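Filed under: Home & Hearth > Prayer corners and quiet spaces

Keeping a shrine shelf clean without ruining everything on it

I've had a little shrine in the corner of our dining room for eighteen years now, and in that time I've made every mess you can make with oil, ash, wax, turmeric and flower water. My mother-in-law kept hers spotless with what looked like no effort at all, and I used to think she had some secret. She did it every morning before her tea, that was all! I'm not that good, so these are the tips of somebody who lets it go a bit and then has to catch up.

Start with the lamp. If yours is brass and you burn ghee or sesame oil in it, wipe the bowl out with a scrap of newspaper while the oil is still runny, once the flame is out and the metal is cool enough to hold. Leave it a week and you get that brown varnish that won't shift. For the varnish I fill the bowl with very hot water and a spoonful of washing soda, wait ten minutes and go round with an old toothbrush. Rinse it well and dry it straight away or it spots.

For the shine I still use tamarind. Soak a lump the size of a walnut in warm water, squash it about with your fingers and rub the pulp all over with a bit of salt. Lemon and salt does the same job, only it's harder on the hands if you've any nicks (I always have). Don't use either on anything lacquered or silver plated. I took the plate clean off a pair of little bells that way and they've been two-tone ever since.

Kumkum and turmeric. Brush it off dry first, please. I know the cloth is right there in your hand, but the minute you wet turmeric it's a dye, and it'll go into painted wood, marble and your sleeve. I keep a soft pastry brush for it and tip the dust on to a sheet of paper. What's left usually comes up with a barely damp cloth and a drop of washing-up liquid. A yellow shadow on a white cloth will often fade if you wash it and hang it in full sun for a day or two, which in Redenville means any time from May if you're lucky.

Incense ash is lovely stuff to clean with, by the way. A pinch on a damp rag brings up a dull brass tray beautifully. To save chasing it along the shelf, stand your holder in a deep saucer of dry rice or sand. Mine is a Pyrex dish from the back of the cupboard with a paper doily round it and it looks perfectly nice. Sieve the sand through a tea strainer every so often.

Wax on cloth: let it go hard, put the whole cloth in the freezer for an hour if there's room, and crack off what you can with your thumbnail. Then sandwich the mark between two sheets of brown paper and go over it with a warm iron, moving to a clean bit of paper each time. Coloured candles may leave a stain behind whatever you do. I switched to plain ones after a red one went over at New Year.

Flowers I was doing wrong for ages. I left garlands up until they dropped, and marigolds go slimy underneath long before they look tired on top. Now they come down on the second evening and go under the roses. Murray Dhillon, who has the allotment next to ours, pulls the petals off his and dries them on a tray for the compost, and he grows far better roses than I do, so there may be something in it.

Framed pictures want a dry cloth only, or spray on the cloth and never on the glass. It creeps in at the bottom edge and wrinkles the print. We lost a very old one of my grandfather's teacher like that, brought all the way from Urnmont, and I could have wept.

Last thing, the shawls and meditation clothes. They pick up smoke, so I shake them out of the back door before anything else, then lay them flat on a soft surface for folding, one on top of another while I hunt for marks. Wool gets a cool hand wash and cotton goes in with the towels.
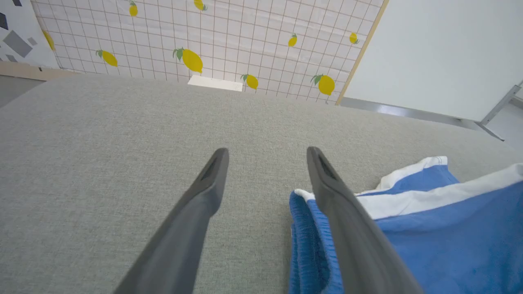

Storing the festival things

Wrap brass in old cotton, never in plastic, and tuck a stick of school chalk in the box to take up the damp. I write what's inside on the lid in pencil. The good lamps go at the top, where I can get at them in December when the power cuts start.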